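20 Mar 2021

I write this in the bus, so the letters are maybe not so good, but I will type it tonight for the shared notebook as I promised to Jean.

We began at nine with the toy kitchen again. This is the third day of it and I start to know each piece like my own kitchen at home. Valquíria made the list of tasks for the session, and most of them are with the ketchup bottle. Put the ketchup in the colander. Take the ketchup out of the colander. Move the ketchup near the oven. She says the model we trained before Christmas was very weak with bottles that lie down, because almost all our old examples had things that stand up. So now everything must lie down, at many angles, until I dream of it.

I drove the arm in the morning and Musa wrote the labels. In my opinion it is the better way to share the work, because he types fast and I am calm with the controller. The first hour was not good. I approached with too much speed, and two times the bottle rolled and I had to throw the episode away. After that I found a rhythm. I come down slowly with the fingers open, I wait one small moment, then I close. Oluwaseun told me last year that the waiting is bad for the data, the model will learn to wait also. Maybe he is right. But when I don't wait, I miss, and a missed grasp is worse in my view.

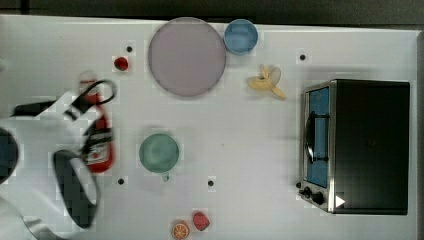
Before lunch we had a long discussion about failures. Musa wanted to keep them all, with a label "fail", and let the training people decide. I wanted to keep only the ones where the arm misses and then tries again and succeeds, because there the model can learn how to recover. We called Jean and she said keep everything but write clearly what went wrong. So it was more or less Musa's idea that won. He did not say anything about it but he was pleased, I could see it from how he ate his sandwich.

The labels are a bigger problem than I thought. I write "pick up the ketchup and put it in the strainer", Musa writes "place the sauce bottle in the green bowl with holes". Both are correct for a person. Valquíria says the variety is good, real people also speak in different ways, and if all sentences are the same the model will only understand us and no one else. But then we must be sure that the two of us mean the same action! On one episode I had written "next to the mug" and Musa read it as "touching the mug", and he marked my episode as wrong. We spent a quarter of an hour on one word. In the end we decided that "next to" means closer than one hand. I wrote it on the paper near the screen.

After lunch I changed the positions of the other things between the episodes. Valquíria's rule is that the big pieces can stay for a while but the small ones must move often, so that the policy doesn't learn "ketchup is always left of the mug". It is boring work and I am not very good at it. When I try to put things at random, I always put them in nice places, with the same distance from each other, like setting a table for guests. Musa laughs at me for this. Tomorrow I want to try with the dice, as Shaimaa did in July when she collected the drawer tasks. She wrote the numbers in a notebook and just obeyed them, even if the result looked stupid.

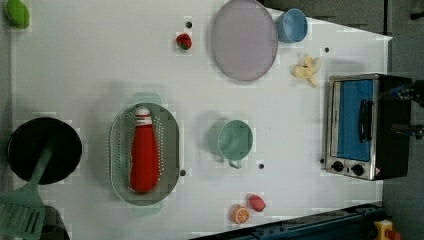
Final number for the day: 163 episodes, and 32 of them have the fail label. It is less than the plan, but the plan was made by people who don't drive the arm. I must say also that some of the fails were mine from the first hour, and I should not count these against the robot.

Two things I don't want to forget. First, the file names. Musa's computer and mine give the episodes numbers in a different way, and we found it only at the end of the afternoon, when we copied everything to the same disk. Nothing was lost, but I was afraid for ten minutes and my tea became cold. Second, I must ask Oluwaseun how he wants the language labels for the recovery episodes - one sentence for the whole thing, or a new sentence when the arm tries again. I have done it the first way until now. If he says the second way, I will have to open all of them again, and I will not be happy.

My shoulder hurts a little from holding the controller. Jean says I should put the chair higher. She told me the same thing last week and I forgot.

Almost at my stop. For tomorrow: bring the dice, charge both controllers tonight (Musa has them), and ask Valquíria if we can have one hour with the fruit for a change.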